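Letters in January

Every January I write my thank-you letters, and every January I start them later than I did the year before. I meant to have them all posted before New Year, and then there was the cold that went through the whole house, and the dog needed her teeth seen to, and so I finally sat down with the good pen on 31 January 2024, with the last of the Christmas shortbread on a saucer next to me. (It keeps better than you'd think, in a tin with a tight lid.)

My grandmother in Pradley was strict about letters. You said what the gift was, you said what you were going to do with it, and then you gave a little news, and you filled at least one side of the paper. She had her 80th birthday party the winter I turned 11, and she sat me down at her kitchen table the very next morning to help with the envelopes, because my handwriting was clearer than hers by then. I complained the whole time! I'd give a lot to have that morning back, even with the licking of the stamps.

I've kept most of her rules, though I've let the one about filling the page slide. Some people get a card with four lines on it and I think they're perfectly happy. The paper is the same kind she used, cream with a bit of tooth to it, and this time I bought a box of 500 sheets, which my husband says will see us both out. The ink is a blue-black that goes on darker than it dries.

What I find hard is the news. By the time I've told my sister about the dog's teeth on the phone, and told the neighbors over the fence, it feels worn out, and I have to remind myself that Glenys Gwilliam hasn't heard any of it. She is in Disgate now, up a long hill, and she likes a letter with weather in it. So I wrote her 2 pages about the ice in December and the gutter coming down, and enjoyed myself far more than I'd expected to. 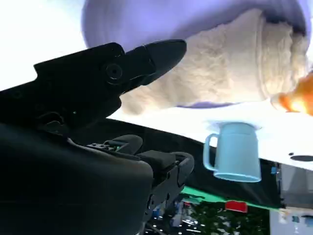
Mererid Samuel wrote in after my last post to say that she keeps every letter she gets in a hatbox and reads them through in the fall, and that the short ones please her just as much as the long ones. I was so glad to hear it, and a little nervous, as there must be some of mine in there with terrible spelling.

I still have the cousins to do, and a long one to Mali that I've been putting off until I can find her new address. It's on the back of an envelope somewhere in the kitchen drawer, under the takeout menus.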